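Questions people keep asking me about the bagging robots

I work the packing floor at Carketti and I was on the first crew to switch over, so I get stopped in the break room a lot. I wrote my answers down to save my voice. Anything I don't know, I say so.

Did anybody lose their job?
No. There were 54 of us on the floor before the cells went in and there are 54 now. What did change is who does what. Nine people moved off hand bagging, me included, and most of us now split the day between running a cell and teaching it new items. I can't promise what next year looks like and I wouldn't believe anyone who did.

Do I need to know how to code?
Nope! I can barely set up my own phone. The Tretemel screen is big buttons and a start/stop, and if it throws a message you don't understand, you call the line lead. Training was two shifts, and a good part of the first one was safety stuff you already know from the old sealer.

What does "teaching" mean? Do I talk to it?
I wish. You hold a pair of grippers, one in each hand, and you do the job yourself, over and over, while the system records how you did it. Open a bag, put things in, set it down, go again. Your hands are doing what they always did, just at the end of a tool. The first hour feels like eating soup with salad tongs, then it clicks.

Is it hard on your wrists?
Mine were sore the first week. Ask for the Misley bench if you're tall, it cranks up higher than the other one. And take the breaks. We get one every 80 minutes on teaching work and they really do want you to walk away from the table.

Are they watching how fast I go?
I asked this one on day one. The answer I got was that teaching time doesn't count toward your pick rate, and so far my numbers sheet backs that up. Slow and clean is what they want anyway. If you rush and fumble, the run gets tossed and you've done it for nothing.

Why are we spending so much time on tote bags?
Because boxes were easy! A box holds its shape. A canvas tote flops over, the handles swing wherever they like, and the opening closes up the second you stop paying attention to it.
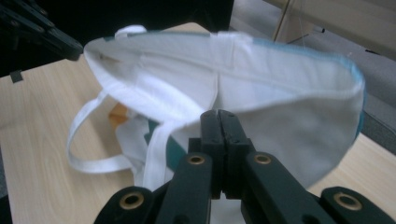 My own trick is to get a good pinch on the cloth before I worry about anything else. The handles I deal with after. Other people on my shift go for the rim first and swear by it - both ways are fine, and the Kofler trainer told us she likes having a mix.

Will the robots take over totes completely?
Ask me in March, when the next round is due. Right now the cell does nearly all of our box orders and we still do totes by hand at the two end tables. I kind of like those tables, so no hurry from me.

How do I sign up?
The sheet is on the board by the time clock. Put your shift next to your name. New groups start on Tuesday mornings, and closed-toe shoes are still the rule, even at the teaching bench.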